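Shop Tips: Running a Small Arm Around Glass and Wire

Shop rules, tidied up a bit. April version. Most of this is for people with one small arm on a bench or over a floor area, two-finger gripper, handling ordinary household stuff. Bottles, racks, jars, baskets. If you run something big behind a fence this is not your page, go read your integrator's manual.

I'm typing this between jobs so skip around.

Before you power up

Walk the area first. Hands in pockets, just look. Loose screws, tape scraps, a coffee cup somebody parked "for a second."

Stop button – press it and check the arm really drops out. Every session. Not every week. Ours is a plain red mushroom on a long cord, and the cord gets kicked under the bench, so find it before you need it.

Sleeves up, lanyards off, hair back. Same as the drill press.

Tell whoever else is in the shop. Out loud. "Arm's on" is enough.

Speed. Keep a slow profile saved under its own name and start there. I run 13 percent for any new object and leave it there until the pick has gone clean a good few times. Boring. Cheaper than glass.

Marking the floor

Blue painter's tape, the ordinary kind. Comes up without taking the finish, goes down fast, easy to see against a pale floor. A loose grid does fine for hand placement, you want to be able to say "rack goes lower left" and have the other person put it in the same square.

Press the ends down hard with a spoon or a putty knife. Ends are where it lifts.

Don't fuss over wobbly lines. If you need real accuracy use a printed target or a proper jig, tape was never going to do that.

Do fuss over torn bits. A lifted flap can grab a fingertip or a wire foot. Trim it with a blade or pull the whole strip and lay a new one. Scraps go in the trash, not "over there".

One color for the grid, another for the keep-out line where people stop. We use yellow for people. Write it on the wall.

Wire racks

Wire is harder than it looks. Shiny, full of holes, and the holes are just the right size to swallow a fingertip. What works here:

Decide on the grab point before you start, and write it down. Outer ring or a straight rod. Never a random spot in the middle.

Come in square to the wire. A slanted approach slides along the rod and then you're pushing the rack across the floor.

Watch for cut ends. Wire stubs poke out of these things and they'll chew soft finger pads, sleeves, and you. File them or cap them with a dab of hot glue.

Pads: we buy Tondden strips and cut them to fit. Swap when they go shiny. I used to wait till they split and that was a mistake.

Never lift a loaded rack on the first go. Empty first. Then one bottle. Then more.

Bottles

Empty bottles for practice, always. Rinsed, labels soaked off, dried upside down overnight. Full ones weigh more than you remember and the floor is not kind.

Check each one for chips at the lip with your thumb in a glove. Chipped = recycling. No saving it for "just one test".

Look at how the necks lie. With a honeycomb rack on its side and bottles loaded from both directions, the necks can end up almost touching in the middle, and a finger going in for one will knock the other. Leave the fingers wide until you're lined up, close slow, and keep your path clear of the second bottle the whole way in AND the whole way out. People forget the way out.
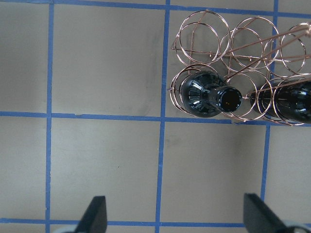
Grip force

Start low, creep up. Write the number on the object card so the next person isn't guessing. Glass gets its own number, wire gets its own number, do not share.

If the bottle slips, don't just crank the force. Wipe the pads first. Then wipe the glass. Nine times in ten it's grease from somebody's lunch hands.

Necks are easier to hold than shoulders. Shoulders are curved and the pads want to walk up them.

Camera and lights

Dark glass and bright metal both throw glare. Move the lamp before you mess with settings. A sheet of baking parchment clipped well clear of an LED lamp softens it nicely (keep it off anything that gets hot, obviously).

Wipe the lens at the start of the day. Microfiber, no shop rags. Shop rags have grit.

Scuffs and specks on the floor – clean them if they'll come off. If they won't, leave them and don't move the setup halfway through a job.

When something breaks

Stop button. Then hands.

Nobody reaches in while it's live, not even for a big piece. Gloves, dustpan, then damp paper towel for the slivers, then a flashlight held low across the floor to find what you missed. Then once more with the flashlight.

Check the pads for embedded glass before restarting. Run a strip of tape over them, sticky side down, and look at what comes off.

Log it. One line. What, where, what speed.

Upkeep

Finger screws: snug check every 32 hours of running. Threadlocker on the mount screws, the removable kind.

Cables: look for rub marks where they bend. We had a Vachon cable sleeve wear through and caught it at 4,000 cycles by luck, so now it's on the sheet.

Log book: paper, on a string, by the Adholm cabinet. The tablet version lasted two weeks.

End of day: arm to park, power off at the wall, fingers empty, rack and bottels back on the low shelf. Never leave glass under a parked arm.

Kathleen Ó Conaill sent a good one about using cork shelf liner under the rack so it doesnt skate. Trying it this month. Send me yours and I'll add them to the list.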